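How to Amend a Jomemville Sales Tax Return

Updated 2021-02-18 by Levente Farkas

If you sell taxable goods in Jomemville and find a mistake on a return you already filed, you need to send the city an amended return. You can do this online through Zedis, the city's filing system, or on paper. The steps below are for the city return only. Bramar County has its own form and its own deadlines.

Before you start

Have these ready:

Your city account number
A copy of the return as you first filed it
Sales records for the period you are changing
Any exemption certificates that apply to the corrected sales

You can amend one period at a time. If the same mistake runs through several months, file a separate amended return for each month, starting with the oldest.

Filing online

1. Log in to Zedis and choose Returns, then Filed Returns.

2. Find the period and click Amend. If the button is gray, the original is still being processed. Wait until the status changes to Posted and try again.

3. Pick a reason from the list. If you choose Other, you have to type a short explanation. One sentence is enough, such as "October invoices entered twice."

4. Enter the corrected figures. Put in the full corrected amount on every line and leave the math to the system. This is where most people go wrong. If you reported $278 in tax and the right amount was $229, enter $229. Do not enter the difference.

5. Check line 5, exempt sales. It does not carry over from the original return and will show zero until you fill it in.

6. Review the summary page. It shows either a balance due or a credit.

7. Submit, and save the confirmation page as a PDF.

Filing on paper

Use the same form you used for the original and check the Amended box at the top right. Write the account number on every page. Mail it or bring it to the revenue counter on Pandey Street. The drop box is fine for returns but should not be used for cash.

If you owe more

Pay when you submit. Interest runs from the original due date, and Zedis adds it on the payment screen. Paper filers can leave the interest line blank and wait for a bill.

If you overpaid

A credit is applied to your next return unless you ask for a refund. Credits under $165 are not refunded by check while the account is open. For larger amounts, check the refund box on the summary page and confirm your mailing address.

Food sold in the wrong category

Many amended returns come from shops that put prepared food on the grocery line. The city taxes the two at different rates. Sandwiches made up for sale go on the prepared food line, even if the customer takes them home. Bottled soft drinks have a line of their own.

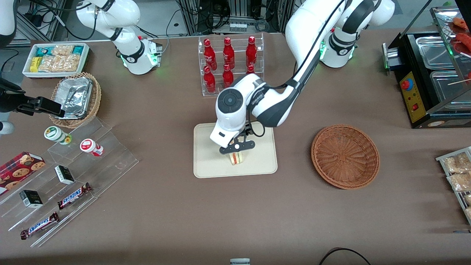
Sandwiches are reported as prepared food.

To fix this kind of error, lower the grocery line and raise the prepared food line by the same amount. Total sales should stay as they were. If the total changes, go back over your entries.

Getting help

Omprakash Gautam handles amended returns at the revenue counter. Bring the original return and your sales records. Appointments are needed in November, when annual license renewals go out, and walk-ins are taken the rest of the year.

Keep a copy of the original and the amended return together with your records for that period.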